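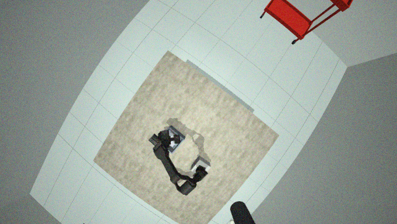 Figure 1. Simulated tabletop cell, overhead view, with the gripper at the tray.

Pririco planning software: progress report to Nandon
Report date: 24th April
Work package 2: motion planning and simulation

Summary
The planner now runs end to end in simulation, from the task request to the joint commands. Two of the three items due this period are finished. The third, recovery after a failed grasp, is late and will move into the next period.

Work done
The old planner treated the arm and the gripper as separate problems and joined the results at the end. This caused trouble at the tray, where a wrist pose could be valid on its own but leave the fingers touching the rim on closing. The two are now planned together. Planning takes longer per request, but far fewer plans are thrown away at the checking stage.

We rebuilt the test scene with the tray close to the arm base, so that the arm has to fold back on itself to reach it. The earlier layout was too easy and hid several faults in the joint limit code. Those faults have been fixed and the tests for them kept.

The overhead view is rendered with a wide lens model, and straight floor lines bend towards the outside. The perception module now corrects for this before it estimates the tray position. It also has to cope with the arm's own shadow on the tabletop, which an earlier version sometimes marked as an obstacle. Lighting is now varied between runs.

Results
We ran 1191 simulated picks on the new scene. The main cause of failure was a poor estimate of the tray angle when the wrist covered part of the rim. Taking the estimate before the arm moves in, and holding it, removed most of these cases in a repeat set of 200 runs. The full set has not yet been repeated with this change.

The nightly test run has come down from 40 minutes to 8, mainly by loading the room model once and resetting only the arm and the tray.

Problems and delays
Grasp recovery depends on a contact signal that the simulator reports one step late. We have a workaround but do not want to build on it. The Sriwong team maintains the contact code and has accepted the fault report.

Next period
Repeat the full set of picks with the held tray estimate.
Finish grasp recovery once the contact signal is corrected.
Send the logging tool to Cirudthorpe for review.
Begin trials on the physical arm in October, as in the agreed plan.

Spending is in line with the budget and no change to the grant is requested.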